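Home About Projects Student Work Archive Contact

Filed under: Student Projects, Robotics, Reviews

Does the Kit Do What the Box Says? A Semester With the Rumus Kitchen Pack

September 26, 2023

Our assignment was to pick a robotics product that a school might reasonably buy, use it the way a school would, and report back. We picked the Rumus Kitchen Pack, a simulation add-on that gives you a virtual arm, a virtual counter and a collection of virtual dishes to practice on. The attraction was obvious. A simulated bowl costs nothing to replace, and our department has feelings about replacing things.

What you get

The pack is a download and a license key. The school license is $500 a year and covers one lab. The sales page promises 46 household objects, a range of counters and floors, and "ready-to-train pick and place tasks." It runs on top of the Renberg simulator, which is free, and which the Rumus manual assumes you already know and love. We knew it slightly.

Installation took two afternoons. The first went to finding out that the installer wanted an older graphics driver than the one on our lab machine. The second went to persuading the lab machine to accept it. The manual covers this in a footnote on the last page, in case you were planning to read it backward.

What we tried

We set up one task: pick up a pointed rod from the counter without disturbing the bowl beside it. The objects are placed at random at the start of each attempt, within limits you can set. We left the limits at their defaults, as we figured a busy teacher would. We then ran 1000 attempts with the controller that comes in the pack, called Gilbert for reasons the company keeps to itself.

An attempt counted as a success if the rod was lifted clear of the counter and held for two seconds, and the bowl stayed where it started. An attempt that lifted the bowl as well was counted as a failure, though one of us argued for bonus points.

What happened

Gilbert is good at rods that lie out in the open. It lines up, closes and lifts, and after a while you stop watching. It is much less good when the rod rests against something else. The planner treats touching objects as one lumpy object and aims for the middle of the lump. With a rod and a bowl, the middle of the lump is a place where there is very little to hold on to.

The defaults also turned out to be generous about what they call a fair start. Bowls can land on their sides. Rods can lie across each other's neighbors and run past the edge of what the wrist camera can see. We first took this for a bug and wrote to support, who answered politely within a day that it was "scene diversity." We have since used the phrase to describe our lab bench.

We tightened the placement limits for a second batch so that no two objects could start in contact. The controller improved right away, and the whole exercise became rather dull. There is a lesson for buyers in this: the demo videos on the sales page look a lot like our second batch.

Looks and speed

The rendering is better than we expected for the price. The stone counters are busy enough that our own simple edge detector, written for an earlier course, reported veins as objects with great confidence. We blame ourselves for that one. Switching to the plain gray counter fixed it, but we decided to leave the stone on and rewrite the detector. That cost us most of July.

Speed was fine until we turned on soft shadows. After that we got into the habit of starting a batch and going to lunch.

Compared with the alternative

The only other product we could get a trial of was Prallwood, which charges $2984 for a similar bundle with phone support and a printed manual. Its controller separates touching objects properly. It also has fewer counters, and the trial expired in the middle of our second test, so we can't say much about it except that the manual is very nice.

Would we buy it?

For a course that wants students to write their own grasp planner, yes. The bundled one fails in ways that are easy to see and interesting to fix, and the awkward starts are worth keeping. For a course that wants something working by the second week, we would ask for a longer look at Prallwood, or lower the bar for what counts as working.

Still on our list: a planner that picks the free end of the rod and leaves the lump alone, and a polite email to Rumus about that footnote.

Related projects
Line Followers on Carpet: A Cautionary Report
Building a Cheap Conveyor From Printer Parts
Grading the Graders: Automatic Marking in Intro Programming
Notes on Borrowing the Laser Cutter
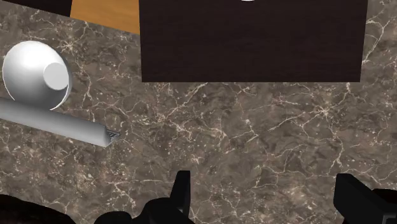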